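About us

Milance is a computer repair and refurbishment workshop in Etton. We take in desktop computers that offices, schools and households have finished with, check them over, and either put them back into use or strip them for parts. The workshop was opened by Esmaeil Heydari, who still runs the bench.

What we do

Most of our work is on desktop machines from office clear-outs. They arrive in batches and each one gets a job sheet before the side comes off. Last year we booked in 1,279 of them, and our storeroom now holds 3,000 tested parts.

We open every case, even when the computer starts normally. The label on the power supply is checked against the job sheet, the wiring is looked over, and any unit that fails on test is replaced – we don't repair power supplies. 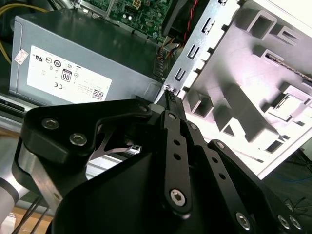 Parts and boards

Motherboards are inspected while still in the case where possible. If the processor has to come out, the lever is released and the metal frame lifted before the chip is touched. Chips are held by the edges only. A board with an empty socket is not stacked or left face down, as the contacts mark easily.

Many of the boards we see are Dell, and we keep a good stock of spares to suit them.
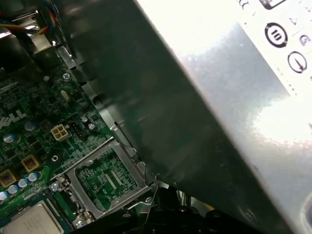 Can I buy just a processor or a power supply?
Single parts are sold over the counter and by post. Send us the model number of your computer and we will tell you what fits and what we have in stock.

Who we work with

Irkow collects from business addresses and brings the machines to us. Parts we can't use go to Kılıçarslan for metal recovery. Drives stay here and are wiped or destroyed on site, with a certificate for each one.

Warranty and visits

Refurbished computers carry a 26-week warranty. Single parts can be returned within the same period if they are faulty – please keep the receipt. The counter is open in the mornings, and collections can be booked by phone.

Page last updated 4 Sep 2024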